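Search notebook entries... Go

Bench notes, phone teardown and battery
Sat 7 June
by Skye Gillies

Wenarel back on the bench. Second handset this time, the one with the flat sides, same board revision as the first as far as I can tell from the sticker. Charged overnight on the Zeso brick, unplugged when I got in. Left wifi on, SIM out, brightness at the halfway mark.

Wanted to settle the standby drain thing. Rusnák says it's the launcher, I say it's the modem hunting for a network that isn't there. Neither of us has shown it. So:

Run 1 — stock launcher, airplane mode off, no SIM. Lost 30 percent before lunch with the screen dark the whole time. Terrible. Warm to the touch near the camera bump.

Run 2 — same but airplane mode on. Barely moved. Didn't let it go as long as run 1 so can't compare straight, need to redo with equal times. My own fault, got pulled into the display stuff.

Modem theory looking good but I want the launcher swapped too before I say anything to Rusnák.

Display stuff: green tint at low brightness is real, seen on both handsets. Worse on the left side. Goes away once the slider is past a quarter or so. Turning off the adaptive color setting doesnt help. The March build didn't have it (checked my old notes, nothing about tint, and I would of written it down). Filed it with Warnberg under the old ticket, number 227, which they had closed. Asked them to reopen.

Fingerprint reader: fine with clean glass. With the screen protector on it misses a lot, and re-enrolling the finger with the protector in place fixed most of that. Put that in the writeup, people will ask.

Weight on our scale with SIM tray in: 158 g. Lighter than it feels. Without the tray I forgot to write it down, do again.
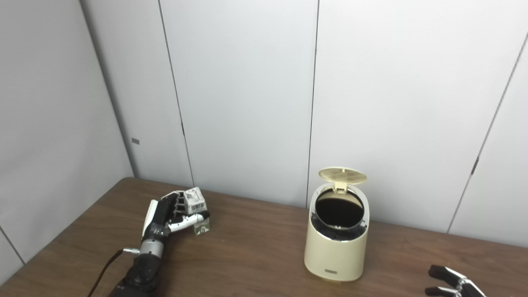
Camera, quick pass

- Main camera ok in daylight, a bit too much sharpening on leaves and brick
- Night mode takes forever and the preview freezes while it saves. Came back by itself both times
- Front camera smooths skin even with beauty set to zero. Same on the other handset
- Video: focus pumps when something moves close to the lens. Not every time. Tried locking focus, lock drops when you switch lenses
- Haven't touched the wide lens

Teardown

Not today. Back glass is glued harder than the last model and the heat mat is only warming on one half. Someone check the cable on it before ordering another. I got one corner up a hair and stopped, don't want to crack it while the battery runs are still going. Handset 1 is the one with the lifted corner, I put tape on it.

Still to do

- Rerun standby, 2 hours each way, same start charge, no poking at it
- Third launcher, clean install
- Weight without tray
- Ask Warnberg if the tint fix is in the next build or the one after
- Borrow the good light meter back from upstairs
- Charging speed with the Zeso brick vs the one in the box. The one in the box whines when the phone is nearly full, might just be our unit

Left handset 2 on the shelf by the window, powered off. Please dont charge it.

Last updated: same day, evening, added the charger line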